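# Laundry folders wanted at Trata

Hi, I'm Antigoni Lazaridis, and I look after the clothes side of Trata, where we sort, fold and pack donated T-shirts and towels. I'm looking for seven people to join us for a folding study in May — no experience needed, just patience and a decent tolerance for T-shirts!

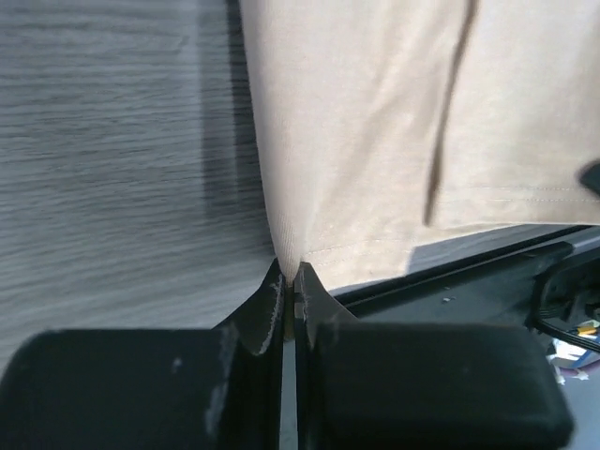
Knit shirts are what we'll spend most of our time on. They stretch, they slide, and they never want to lie the way you left them. Grab one by a lower corner and the cloth gathers into a little point, with soft wrinkles running off across the rest of it, and I'd love to know how you would deal with those. Smooth as you go? Shake it out and start over? I have my opinions (Conall Fahy has the opposite ones), and now we want yours.
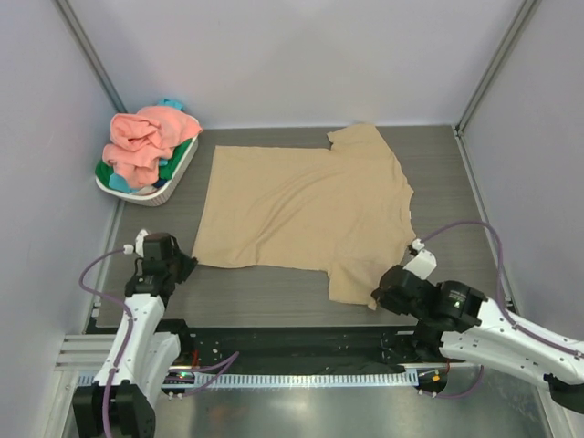
*2 min read*

You'll come in for two sessions of 50 minutes each. We give you a heaped basket and a clear stretch of table, and you work through it at your own speed. Shirts first, spread out flat, then towels if there's time. Afterward you sit down with Khải Khổng and talk through what you did and what drove you nuts.

You should be 16 or older and okay standing for a while.
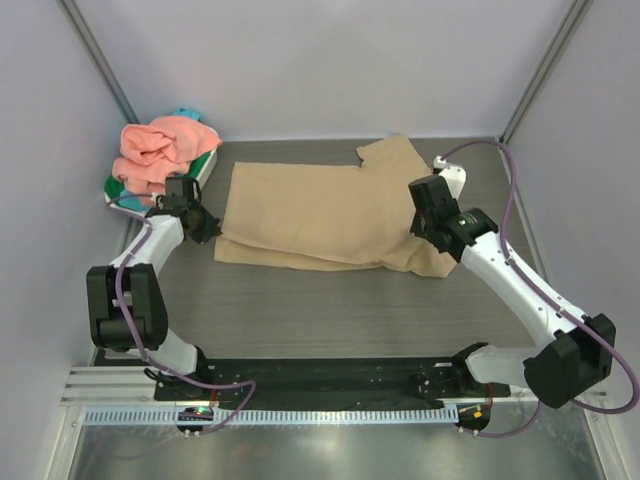

Left-handed folders, please do write in — we're short on you. We pay $13 a session, plus coffee and whatever Brendan Conneely has baked.

To sign up, send a few lines to Colm Nic Giolla at the Trata front desk and tell us how you fold a T-shirt at home. Sign-up closes 25/08/2026 for the next round, and May people will hear from us first.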